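Folding cloth

By Rawiri Te Moana
7th July
40 shares | 3 comments

Folding is the practice of doubling a piece of cloth over on itself, once or several times, so that it takes up less room and keeps a regular shape. It is used for clothing, bedding, towels, table linen, flags and lengths of fabric held in shops. The word is also used for the finished result, so that a household may speak of "a good fold" or of linen kept "in the fold".

Most woven cloth folds easily along the grain, meaning in line with one of its two sets of threads. A fold made across the grain tends to pull the edges out of true, and the piece will not lie square afterwards. Knitted cloth stretches in use and is harder to square up. Felt has no grain and can be folded in any direction, but a thick felt will spring open again unless it is weighted.

Holding and squaring

Before a large piece is folded it is usually squared, which means drawing it out until the sides are straight and opposite corners match. Small pieces can be squared flat on a table with the palms. Sheets and tablecloths are more often held up by the corners and pulled between two people, who then walk towards each other to bring the edges together. A sharp tug on the slant, from one corner to the one opposite, corrects a sheet that has dried out of shape.

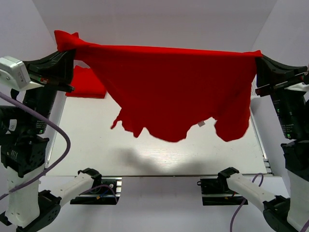
A red cloth held stretched above a white tabletop.

In laundries that dealt with hotel linen, pairs of folders often worked together for years and were paid as a pair. The Prendergast laundry in Dornstead, opened in 1958, had a long folding room with a painted line on the floor to show how far apart a pair should stand for a double sheet. At its busiest it handled more than 200 tablecloths in a shift. The line was painted over when the building became a furniture store.

Common folds

The half fold brings one edge to meet the opposite edge. Repeated at right angles it gives the quarter fold, the usual form for handkerchiefs and small napkins.

The third fold, also called the letter fold, brings one side in over the middle and the other side over that. It hides one raw or worn edge inside the stack. Towels are often folded in thirds along their length and then in half.

The screen fold runs back and forth like a paper fan. It is used for long lengths of curtain cloth, which can then be drawn off from the top without turning the whole pile.

The Skulovdale fold is a local form used for altar cloths and best tablecloths. The cloth is folded in thirds both ways with the face inward, and the last fold is left slightly short so that the hem shows. It allowed the owner's stitched initials to be read without opening the cloth. The fold is still taught at the Flikwood sewing school, in a short course held each October.

Creases

A crease is the line left in cloth where a fold has been pressed or has stayed in place for some time. Linen and cotton crease readily. Wool creases less and will often recover if hung in damp air. Creases in stored linen weaken the threads, and old tablecloths commonly split along them first. Museums and careful owners refold their pieces along different lines every year or so, or roll them on a tube.

Storage

Folded cloth is normally stored flat on a shelf, in a drawer or in a chest. A stack is steadier if the rounded folds all face the same way. Stacking with the folds outward also makes it simpler to take one piece without dragging its neighbour. Baskets are used for cloth waiting to be folded or ironed, and for items in daily use where creases do not matter.
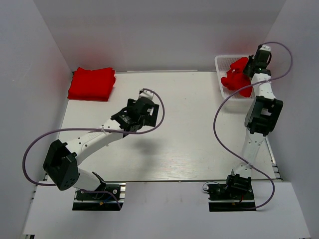
Comments (3)

linen_press
My mother did the last fold short as well and we lived nowhere near Skulovdale. She called it the show fold.

T. Harrow
The screen fold section should say that heavy velvet needs tissue between the layers or the pile gets crushed.

Oddment
Does anyone know if the Flikwood course takes beginners? The school's page only lists the dates.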